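About Us

Horkisen helps small offices get their cupboards, counters and paperwork into shape. We plan storage, we supply good second-hand furniture, and we come in and sort things out with you, one shelf at a time. We love it! There are few things we enjoy more than a reception counter that has been swallowing post for years and finally gets a proper going-over.

Where we came from

Agnes Hedlund ran the front desk of a surveyors' practice for ten long winters, and in that time she moved the same box of envelopes more often than she cares to remember. When the practice moved to smaller premises she was asked to make 30 metres of shelving fit into half the space. She did it (with a tape measure, a lot of tea and a very firm hand with the old catalogues), and the firm on the floor above asked if she could do theirs next.

Maj-Britt Lunde joined her soon afterwards. Maj-Britt trained as a joiner and can tell you at a glance whether a sagging shelf needs a new bracket or simply fewer magazines. Between them they set up Horkisen, first from Agnes's spare room and then from our present workshop on Mackay Yard, where there is a kettle, a decent workbench and far more hinges than any one business should own.

What we do

Most jobs begin with a visit. We open everything, measure everything and ask who uses what, and how often. People are usually a bit embarrassed about their cupboards at this point. Please don't be! We have seen a fax machine stored inside a filing cabinet inside a cupboard.

After that we draw up a plan, and it's a plain one: a page or two showing which things go where, what can go to the archive and what can be recycled. You change whatever you don't like. Then we pick a day and do it together, normally in the quiet hours before your visitors arrive.

We also mend and refit. New locks on old doors, extra shelves, catches that have stopped catching. If the unit you have is sound we will always try to keep it, and if you do need something else, our workshop holds 600 pieces of used office furniture, cleaned and checked over.

The Sisex list

This is our pride and joy. Sisex is the simple labelling method Agnes worked out for her own front desk, and we now use it in every office we visit. Each compartment gets a short name, each binder gets a label to match, and a single sheet inside the door says what lives there. It takes an afternoon to set up and works for a sole trader as well as for a big shared office. We have written up 700 compartments this way so far, from stationery cupboards to a vestry in Goltov where they wanted the hymn books kept apart from the boiler manuals.

Counters are our favourite

Ask anybody here. A reception counter has to look calm on the top and work hard underneath, and getting both right is a lovely little puzzle. We like a paper tray on the worktop for whatever is being dealt with now, with the binders a short reach below, behind a door that locks. They can lie flat if the shelf suits them better that way. And we always argue for leaving a bit of room at the bottom, so the cupboard can take something new without the whole lot having to come out again.

Pale wood fronts are a pleasure to work with, too. They go with nearly any carpet, and a dark blue binder is easy to spot the moment you open the door.
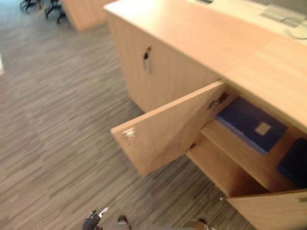 Keys, keys, keys

Every locking door should have a key that somebody can find. We tag each one with the compartment's Sisex name and keep a spare in a sealed envelope with the office manager. Lost yours already? Bring us the number stamped on the lock and Maj-Britt will very likely have a match in her drawer.

Come and see us

The workshop is open to callers, and you are welcome to bring a sketch, a drawer that sticks or just a question. Our next open morning is in November, with coffee, buns and a table of spare handles at 10 pence each. Ring ahead if you'd like Agnes to look at a floor plan with you, as she does like to sit down with it properly.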